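Parkham Girls Camp - planning meeting minutes
2018-01-20, craft room

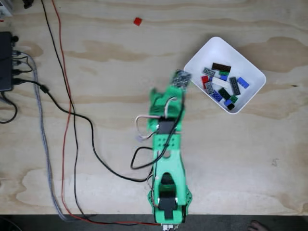

Toy bricks and tray on the craft room table.

Start was late, heat was off. Leaders from all four units there, plus kitchen and waterfront. October minutes read and OK'd, one fix: the canoe trip was to Cillen Lake, not Cillen Creek.

Sign-ups
113 girls so far. Cap is 200, same as last summer. Younger units filling faster than the older ones again. Older girls say they want less crafts in the morning and more time at the lake. Talked about swapping the two for the oldest unit only. Waterfront is fine with it if the buddy board gets moved up to the dining hall porch. Agreed to try it the first session and look again before the second.

Money
2,777 dollars in the program account after the fall cookie walk. Bus deposit comes out of that, not paid yet. Bus company wants it before they hold the dates. Motion to pay now, seconded, passed. Somebody asked if the old tent money was ever moved over - don't know, will check with the bank.

Theme
Long talk. Three up for a vote: Under the Sea, Time Travelers, Woods Detectives. Sea was done two summers ago and the girls remember. Woods Detectives won, one vote over Time Travelers. Each unit gets its own mystery, clues given out at breakfast, all solved by the last campfire. Need someone to write the clues so they don't all end up in the boathouse like the treasure hunt did.

Crafts
Prustard has beads in bulk, 2,000 to a tub. Pony beads only, the wood ones cost too much. Order two tubs, colors to match the units. Lanyard cord left from last year is OK but the orange is faded, use it for practice knots. Fingerprint cards for the detective theme - washable ink pads only!! Last year's ink was still on the picnic tables in the fall. Plaster for animal tracks, want to do this if the mud by the bridge holds up. Plan B is trays of sand.

No glitter. Voted on, again. Passed, again.

Campfire
New song sheets needed, old ones are falling apart. Half the leaders want them laminated and half want the girls to just learn the songs. Left it. Skits stay at three minutes per cabin, with a bell. First night fire will be short becuase of the bus getting in late, so two songs, s'mores, bed.

Food
Kitchen wants allergy forms two weeks ahead, not on the day. Will put that in bold on the packing list. Foil dinners on hike night like always. Asked about a second veggie choice, kitchen says yes to black bean burgers, no to the tofu thing.

Overnight hike
Mangubat Ridge site is booked for both sessions. Trail has a tree down past the second marker, ranger office knows. Water has to be carried in, pump is out until further notice. Each unit brings its own first aid bag and signs it out. Two of the bags came back with no bandages last time, so check before you go, not after.

Leader training
Same weekend as last year, sleep over in the lodge. Cover homesick girls, storm drill, knife safety, what to do with phones. New leaders to shadow at one campfire. Bring your own mug.

Other
Lost and found box goes to the thrift store at the end of the month, come get your stuff. Lodge key number two still missing. Flag needs a new rope.

To do
Bus deposit - pay this week
Bead order - crafts leaders
Clues - still need a writer
Packing list with allergy note - out with the confirmation letters
Ask ranger about the tree agian before spring

Next meeting same room, bring your unit calendars. Closed with the song, short version.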